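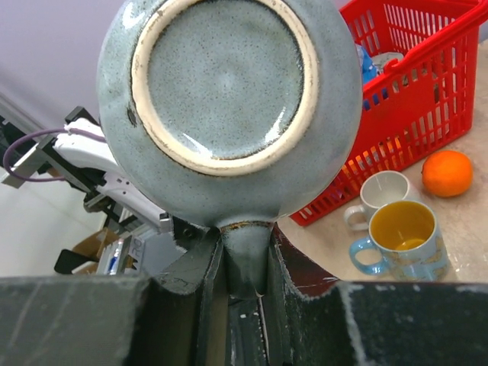 Tips for working next to a robot arm in a kitchen or packing room

Tolach Kitchen Notes, workshop tips, page 4
Written by Padmavathi Nadar. Last changed 2/8/23.

I work in the dish and packing room of a tableware rental company in Tumville. We send out cups, bowls and serving pieces for parties, and they come back to us to be checked and packed again. Last December the company put in the first arm. Now we have 2 of them. Many readers asked me what is different in the daily work, so I collected the tips which helped my colleagues and me.

Sort before you start
Before, I took any piece from the crate and my hands knew what to do. The arm is more slow to adapt. Put pieces of the same shape together, and keep the pieces with short handles in their own crate. With us these are still done by a person when the order is urgent.

Look at the foot ring
The unglazed ring under a stoneware bowl takes stains, and it can scratch a table. When the arm holds a bowl with the bottom side to you, use the moment. Look for chips, brown spots and small pits. For stains, a paste of baking soda and water is enough. Leave it for ten minutes, rub with a soft brush and rinse. If the ring feels rough under the finger, rub it lightly with fine wet sandpaper, and wash the piece after.

Stop the arm before you reach
Press pause, wait until it stands still, then put your hand. We made this a rule for everybody, also for the supervisor. In the first weeks people wanted to help the arm when a cup was not straight. It is a natural wish, but please do not do it.

Check the fingers of the gripper
They wear at the corners, same as a wooden spoon. We wipe them with a damp cloth at the start of the shift and again after the break. Grit on the fingers will mark a glaze. When a worn corner becomes sharp, tell the person who does the repairs and write it in the book.

Keep food away from dishes
Give fruit and packets one basket with holes, so crumbs fall through and you can rinse it in the sink. Wash the basket every evening. A mug with a colored inside should be turned to the light before you call it clean, as tea marks hide well in yellow and brown.

Cables and boxes
A cable needs a free loop to move with the arm. Do not hang towels on it, and do not push cartons against the rails. Flatten the empty cartons before lunch.

Share the watching work
This was for me the biggest change. I lift less, and my shoulders are better. But to watch a machine makes a person tired in another way. We change places every 60 minutes, and the person who watched goes to the sink or to the labels. Mr. Amarasinghe from the evening shift asked for a high stool, and after this we all got one.

Ask for training in paid time
In our place we got it only after we asked in writing. Ask also who will be called when the arm stops, and put the telephone extension on the wall. Ours is 2164.

Next page: Removing wax from Gudard serving trays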